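Print this page | E-mail this page

Early Literacy Methods
Session 3 Handout: Oral Language and Shared Reading in the Preschool Room
Instructor: Florencia Villalba

Read this before Tuesday. Bring it to class with your notes on the Echeverría chapter, because we will use both in the small-group work.

1. Where we left off

Last session was about print awareness: knowing that print carries the message, that English is read from left to right, and that a word on the page matches a word that is spoken. Several of you asked how much of this has to be taught and how much children pick up by being around books. The short answer is that children vary a great deal. A child who has been read to every night since birth may arrive at age three already turning pages in order. Another child the same age may hold the book upside down and be just as bright. Your job in the first weeks is to find out which things each child already does.

This session moves to oral language. By oral language we mean listening and speaking, including vocabulary, sentence structure, and the ability to follow and tell a story. It matters for reading later on because a child who sounds out a word still has to know what the word means.

2. Terms you need

Receptive language: what a child understands when others speak.

Expressive language: what a child can say.

Decontextualized talk: talk about things that are not present, such as what happened at Grandma's house or what might happen next in a story. It is harder than talk about the here and now. Books draw on it all the time.

Conversational turn: one speaker says something and the other responds. A teacher who gives a direction and walks away has not taken part in a turn.

Recast: repeating what a child said in a fuller or more correct form without calling it a mistake. Child: "Him goed outside." Teacher: "Yes, he went outside. Where did he go?"

Students mix up recasts and corrections every year. A correction stops the conversation ("Say 'he went'"). A recast keeps it moving. You will hear the difference in the recordings.

3. Shared reading

In shared reading the adult reads aloud and the children take part. They may join in on a repeated line, answer a question, or talk about a picture. Read the same book more than once over several days. On the first reading, keep stops to a minimum so the children can hear the story. On the second, stop for a few words you have picked ahead of time. By the third, many children can tell parts of it themselves.

Picking words takes practice. Skip words the children already know and words they will almost never hear again. Look for words that turn up in many books and can be used in the classroom the same day: "enormous," "gather," "nervous," "enough." Give a short meaning in plain language, go on reading, and come back to the word at snack or on the playground.

Questions during reading fall into two groups. Closed questions have one short answer ("What color is the hat?"). Open questions need more words ("Why do you think she hid it?"). Both have a place. A shy child or a child new to English may be glad of a closed question, and pointing counts as an answer. If you hear yourself asking only closed questions for a whole book, write two open ones on a sticky note and put it inside the cover.
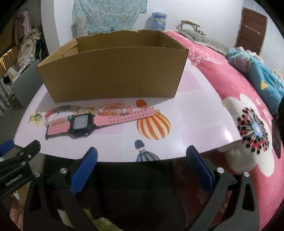
Wait time is the other thing to watch. Most adults wait less than a second before they repeat the question or answer it themselves. Count silently to five. It will feel long. Children who are learning two languages often need all of it.

4. Children learning more than one language

Uriel Núñez will join us for the second half of class. He has taught in dual-language preschools and will talk about working with families. Some points to have in mind before he comes:

– Families should be encouraged to talk, sing, and read in the language they know best. Vocabulary and story knowledge built in one language help in the other.
– Mixing languages in one sentence is common among bilingual speakers and is not in itself a sign of delay.
– A quiet period is common when a child enters a room where a new language is spoken. Keep including the child. Do not insist on speech.
– When you are worried about a child's language, find out how the child does in the home language before drawing any conclusion.

5. Case for discussion

Zeeshan is a student teacher in a mixed-age room. He reads to the whole group after lunch. The book is long, the rug is crowded, and by the middle three children are lying down and one is pulling at the Velcro on her shoes. He stops several times to ask them to sit up. Afterward he tells his mentor that the group is "not ready for books."

Discuss in your group:

What could he change about the time of day, the group size, or the book?

How much of the reading time was spent on behavior, and what did the children who were listening hear?

What would you say to him if you were the mentor?

Keep notes. One person from each group will report. In past years the groups have gone straight to group size – a fair place to start, but please spend some time on the choice of book as well.

6. Observation assignment

Observe one shared reading at your placement site. If your site does not hold one on your day, arrange with your lead teacher to lead one yourself and have someone else take notes. Record the following:

Title of the book and whether the children had heard it before
Number of children on the rug
Each question the adult asked, marked open or closed
Any recasts you hear, written down word for word as best you can
One place where the adult waited, and what the child did

Use first initials only for children. Do not record audio or video unless the site has signed the permission form. Write up your notes in two pages or less. The write-up should separate what you saw from what you think it means; use two headings if that helps. Papers that run the two together will be handed back for revision.

7. Reading for next time

Echeverría, chapter on sound play and rhyme, pages 11 to 30. You can stop at the exercises on page 31, which we will do in class. Ewan Tosh has put two copies of the book on reserve at the library desk for anyone whose order has not come in.

Print this page | E-mail this page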